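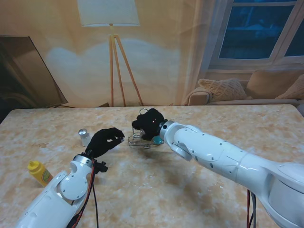 Last modified: April 2021

3.2 How households talk about their tabletops

We came to the question of surfaces rather slowly, having first asked the 70 households in Peltlow only about the meals they shared. People kept drifting back to the table itself – where it came from, who had scratched it, whether it ought to be replaced – and by February we had gathered over 400 remarks on the subject, far more than we had hoped for. Patterned stone looks, such as the beige and tan marbling in Figure 1, were spoken of with real fondness, especially by the 24 families who had moved from Govine and remembered something like them in a grandparent's kitchen. Plain tops were praised too, though mostly for being easy to wipe down.

Figure 1. A tabletop with a beige-and-tan marble pattern.

We return to these memories, and to the nine longer interviews, in Section 4.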